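Clearance and speed rules for a gripper handling sheet goods on a shared table

Posted by ridgeline_tech in Fixed and Collaborative Arms, 2/17/18

We are writing the local operating rules for a single arm that picks thin flexible material off a white work table. The arm sits in a general room and not in a fenced cell. People walk through to reach shelving and a water dispenser, so the floor on the far side of the table is in regular use.

The draft rules came from the Prunham site, where the arm is behind a guard. They call for a marked zone, a reduced speed while anyone is inside it, and a written check of the fingertips at the start of each shift. The first and third carry over without trouble. The second assumes a gate switch, and we have no gate.

The work is a pinch grasp on the edge of a sheet, fingertips closed, with the rest of the sheet left flat on the table.

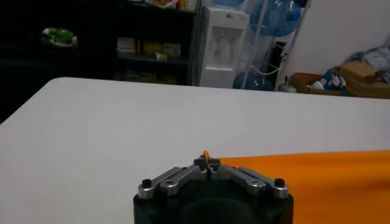
Skudness asked on the internal thread whether the rule should limit the speed of the arm or the closing force of the fingers, as the two hazards are different and the draft treats them as one. I do not have a good answer. Is there accepted practice for splitting them? And does soft material count as a load for the purposes of the risk assessment, or can it be left out?

steton
2 replies to this thread

Split them. A contact between a moving arm and a person, and a finger caught between closing tips, are separate entries in any assessment I have signed. They have separate causes and usually separate controls.

For the arm, write the rule around the person and not the gate. If you cannot detect entry, the reduced speed is the only speed. We set ours at 120 mm per second for everything done by hand guidance or near the table edge, and nobody has been allowed to raise it for a demo. That number came from our own assessment. Do not copy it.

For the fingers, look at the whole mechanism. People assess the tips and forget the linkages, which have pivots that open and close as the fingers travel. Each place where two plates approach each other is a pinch point and should be listed with the gap at both ends of travel. Our list had 7 lines for one gripper.

Soft material is a load. It weighs almost nothing, but it can drag, fold over the tips or pull other items with it. Put these in the assessment:

Sheet catches on the table edge during a lift
Sheet covers the fingertips and hides whether they are closed
Operator reaches in to flatten the sheet while the arm is live

The last one is the one that hurts people. Our rule is that the arm is stopped, and confirmed stopped at the pendant, before a hand goes past the tape. A program pause does not count as stopped.

Also check what the fingers do on loss of power. Some hold, some release. Your rules should state which, and how a trapped finger is freed.

Arthur

Agree with most of the above. I would add storage. Keep the walkway behind the table clear of boxes and bags, and put it in the rules with a name against it — otherwise people step toward the arm to get around them. We went through this in August and moved the tape out by two feet.

Shift check is fine but keep it short. Ours was a full page and people ticked it without looking. Now it has four lines: pads seated, fasteners tight, stop button tested, table clear except for the work.

No idea about the force limit, we just use what the supplier gave us.

steton

Using the supplier value is a starting point only. It describes the gripper. It does not describe your fingertips, your part or where the operator stands. Measure it with the pads fitted and write down the result, the date and the instrument.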